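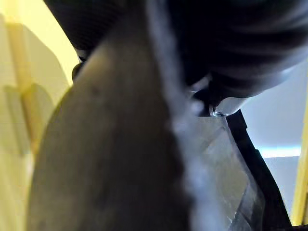

Black cloth is the hardest thing in the house to sort, Melati Nair wrote to me after the first version of this entry went up, and she wanted it said near the top that two blacks never match once they leave the closet. Fine, Melati, it's at the top now!

Black household fabric

Black household fabric is my catch-all name for the dark woven, knitted and padded stuff that piles up in a normal home: T-shirts, laptop sleeves, camera pouches, oven mitts, gym bags, the cover that came with something you no longer own. Some people in the trade would split these into apparel and soft goods. I keep them together because they get dirty the same way and they're equally annoying to look for in a dark drawer.

Types

Plain weave is the simplest kind, with threads going over and under each other. Up close you see a fine, even grain, and from across the room it just looks flat. Most of my black napkins and apron cloths are plain weave.

Knits are made of loops, so they stretch. They also sag into soft folds wherever you drop them, and those folds catch light along the edges. If you've ever mistaken a black sweater for a sleeping cat, that's why.

Mesh has open holes, big or tiny. It turns up on the backs of backpacks and on the inside pockets of suitcases (I have one from Vollier where the mesh has outlived both zippers). Crumbs love it.

Padded fabric is a sandwich - an outer cloth, a layer of foam or batting, and usually a lining. It bulges when you bend it and makes small ridges on the inside of the curve. Quilted pieces have stitching through all the layers to stop the filling from wandering off into one corner, and cheaper ones don't, and you find out after the second wash.

Color and fading

Getting a true black takes a lot of dye, and what's left over in the cloth is what ends up on your pale towels. Cotton tends to fade toward gray or brown. Polyester holds on better. Nylon is somewhere in the middle in my house, though Kamarul Krishnan insists his nylon duffel went purple after one summer on a car seat, and I've seen the duffel, so I believe him.

Sunlight does plenty of damage all by itself. I had a black cushion on a window bench that faded on one side only, and I spent a year flipping it before I gave in and moved the bench.

Lint and dust

Every pale speck shows. A lint roller works on flat weaves, but on mesh it mostly pushes things deeper, so I use a soft brush there and go in one direction. For padded items I vacuum with the upholstery attachment before anything wet comes near them. Don't wash black things with a new towel. I know everybody has heard that one, and I still did it last November.

Washing

Turn clothes inside out, use cold water, and keep the darks together. I've settled on a short cycle of 20 minutes for anything that isn't visibly dirty. Padded sleeves and pouches I do by hand in the sink with a little mild soap, then press (never wring) them in a dry towel. Lay them flat. Foam takes ages to dry in the middle, and a sleeve that feels dry outside can still be damp enough to smell by the weekend.

Storage

Fold knits, hang weaves if you have room, and let padded things keep their shape. I used to squash all my pouches into one bin and they came out with permanent creases. Now they stand upright in a Trelliretti drawer divider, openings facing up, and I can see what's what.

For telling blacks apart, carry them to a window. Lamps lie. Melati sews a tiny loop of colored thread inside each hem, red for the warm blacks and blue for the cool ones, and I've started copying her on socks.

Buying

Fabric sold by the yard often gives a weight in grams per square meter. I like something near 200 for aprons and bags - lighter than that and the light comes through it when you hold it up. Ask for a swatch, rub it hard with a damp white cloth, and check the cloth. My Dekum apron fabric passed. The one before it left a smudge like a thumbprint from a coal miner, and I bought it anyway.

Last edited September 2, 2021

Related entries
Batting and foam
Drawer dividers
Lint brushes
Oven mitts
Zippers, stuck

We use cookies to remember your settings and to see which entries get read. By continuing to browse you accept our use of cookies. Accept / Manage settings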